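Half past nine in the evening, July, windows open, tea gone cold beside the keyboard. I meant to stop at six!

So, the planner. I've been grumbling for ages about the two arms dithering when they both want the same bit of space, and today I finally found out why. The collision checker was being given the left arm's position from the last cycle and the right arm's from this one, so as far as the planner knew they were never quite where they were. Nazareno Sartori spotted it in the log over lunch, with a mouthful of sandwich, and then had the cheek to go back to his own work.

The fix was 2 lines. Finding it took me 511 lines of debug printing, all of which I now have to take out again. I've put the change on the Ereck branch and left a note for Xu in Salholm, who will want to know why I touched the timing code at all (last time I did that we had a very long phone call).

After that I went back to the handover routine. Both grippers come in on the little blue card, one from the left and one from lower down on the right, and the planner has to decide who goes first. I've given the left arm priority for now — crude, but I can read the code and know what it's going to do.

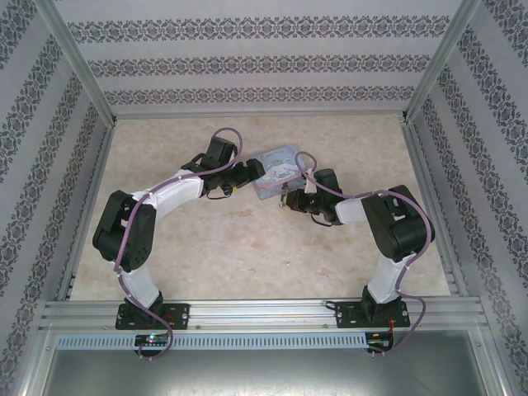 I also dropped the approach speed by 15 per cent, mostly for my own nerves. Must remember to make that a setting instead of a number buried in the middle of a function, or I'll be hunting for it by Christmas. And the Pleltstead lot want the replanning written up, with graphs, and I haven't made a single graph yet.

Tomorrow: debug prints out, then the timestamps on the perception side, which I bet have the same problem. Bed now. Forgot to ring Mum again.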